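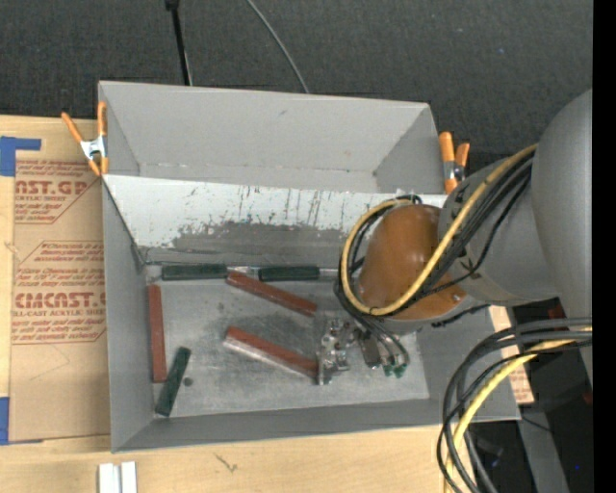 Drallden residents to get new hard plastics drop-off

4/20/21

Residents of Drallden and the surrounding district will be able to drop off hard plastics at the Ostapchuk Road transfer station from next month, after council approved a trial of the service at its latest meeting.

The trial will run until the end of November. It covers rigid items that can't go in the kerbside recycling bin, such as plant pots, buckets, storage tubs, outdoor chairs and children's toys with the metal parts taken off. Soft plastics, foam, hoses and anything that has held oil or farm chemicals will not be accepted.

Council's waste services coordinator, Hanna Dovhaniuk, said the district had been sending most of its hard plastics to landfill because there was no buyer close enough to make the freight worthwhile.

"We've had people asking at the gate for years," Ms Dovhaniuk said. "They'd turn up with a trailer load of pots and we'd have to point them to the tip face. It wasn't a good answer but it was the one we had."

Under the new arrangement the material will go to Claltico, a processor that opened a shredding and washing line in Alus last year. Claltico will collect from the transfer station once there is a full load, and will pay the freight for the length of the trial. Council will supply the bay, the signs and the staff.

There will be no charge for household quantities, up to one standard box trailer per visit. Businesses and farms can use the service but will need to book ahead, and loads from outside the district will be charged at the general waste rate.

Items should be empty, dry and free of soil. They don't need to be spotless — a quick hose down is enough for most things — but pots with potting mix still in them will be turned back. Staff at the gate will check loads and have the final say on what goes in the bay.

Councillors voted eight to two in favour of the trial. The two against both said they supported recycling hard plastics but wanted a firm price for continuing the service before it started. One asked what would happen if Claltico stopped paying the freight in November and residents had grown used to a free service.

Ms Dovhaniuk told the meeting that a report on tonnages and costs would come back to council before the trial ended, and that fees would be considered then. She said an audit of general waste at the station last year had put hard plastics at 11 per cent of the material by volume, and that landfill space was the district's largest waste cost.

The report to council also noted that contamination had ended a similar collection in the area some time ago, when loads arrived mixed with garden waste and treated timber. The new bay will be inside the gate, next to the scrap metal area, and will be locked outside opening hours.

A flyer listing what can and can't be dropped off will go to nearly 2,000 households with the next rates notice. Copies will also be available at the library, the council office and the transfer station.

Kerbside collections are not affected. Bottles, tubs and other plastic food containers should still go in the yellow-lid bin at home, with the lids off.

The Ostapchuk Road station is open every day except public holidays. Drivers are asked to use the second entrance while the bay is being set up, and to expect short delays at the weighbridge. Business bookings can be made through the waste services desk at the council office.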